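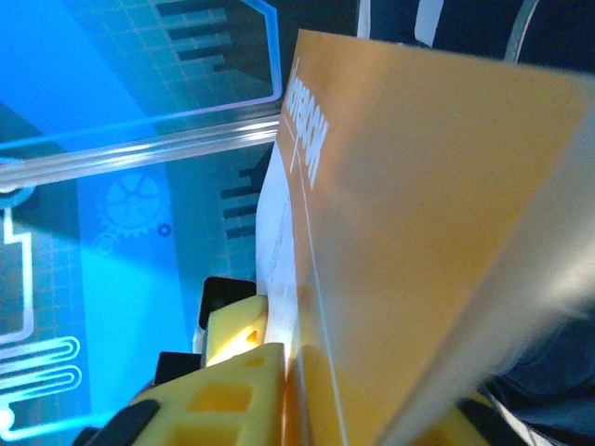 Figure 3. Wrist camera view with the foam fingers at the lower edge of the folder and paper.

4.2 Grasping thin items under glare

We collected 248 trials with the Nyanda gripper on folders, covers and single sheets. Bright patches on a glossy cover, as towards the right-hand edge in Figure 3, weaken the edge estimate, and the printed graphics on the blue surface add false lines. The Skarkis baseline treats both as object borders. Our method keeps only those edges that agree with the finger position, and discards the rest before the grasp is planned. It failed in 14 trials — mostly on single sheets, where paper and backing were merged into one region. Training used 916 labelled views, of which almost 300 contained strong glare.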